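1/ I want to write down some things about automation at my work, before I forget how it was before. I test small kitchen appliances at Kelline. My English is not perfect, so I will go slowly.

2/ Until last November all the repeat tests were done by hand. You pressed the lever, you waited, you wrote the result on a sheet. My longest series was 530 cycles on one toaster. I still know that sound when I am falling asleep.

3/ Then we got the arm. In the beginning two people in my group thought they would lose their place, and I was one of them. Our manager Moroz told us nobody would be sent home. I believed her only by half, I must admit.

4/ What is true today: no one in the group lost the job. But the job is a different one. I was hired for patient hands and for good notes. Now I spend the morning moving objects on a table and checking positions on a screen.

5/ Some people liked the old work, and I think this should be said too. Emiliano Camacho did lever tests for many years and he could hear a bad spring before the sheet showed anything. We have no column for this in the new system. He asked for one. He is still waiting.

6/ The table at work:

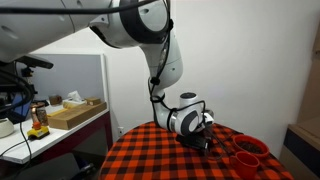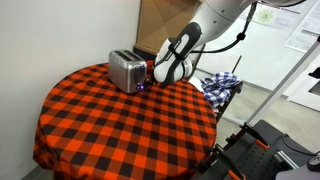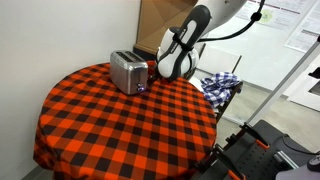 7/ The part of my day that changed most is the setting up. In the manual tests I put the appliance in front of my stomach, where it was comfortable, and I did not think about it any more. Now the comfort of my stomach is not important. The toaster stands close to the back edge, and the gripper comes down right beside it, very low over the cloth. When I choose such a place, I must think about where the arm can pass, and where its cable will go when it passes. In the first weeks I forgot the cable all the time.

8/ People ask me why a tablecloth. A kitchen is not a laboratory bench, this is the short answer. Titus chose the orange and black checks. I find them too loud after lunch, but I was not asked.

9/ What became better: my wrist. I had a bandage on it every winter. This spring I did not take it out of the drawer.

10/ What became worse: the talking. When four persons press levers in one room, they talk. About children, about soup, about the football. Now we sit with our screens and somebody says "moving" and somebody says "clear", and these can be the only words for a long time.

11/ Also the training. We got 2 days. The manual for Wona, the program we use for the schedules, has 41 pages, and the word "operator" is everywhere in it. I had never been called operator before. My contract still says "tester". I asked which one is right and I was told that both are.

12/ I asked for three things in writing on 5 May 2020. The first is that the title in the contract should match the work. The second is that the older testers get more training days, with a person and without slides. The third is Emiliano's column for remarks in free words. On the third I got an answer the same afternoon, and it was "maybe".

13/ For the people who like numbers: the longest series with the arm is now 2,865 cycles. I could not have done this by hand, and I would not have wanted to. But somebody had to read the results afterwards, and it was me, and it took the most part of a week.

14/ So am I for it or against it? I am asked this at every family dinner. I would not go back to the lever. I would like that they had come to our room with a notebook before the arm was ordered, and had asked how we do it.

15/ If you work in testing and you had a similar change, please write me how they handled the job titles at your place. I have a second meeting with Moroz about it and I would like to bring some examples.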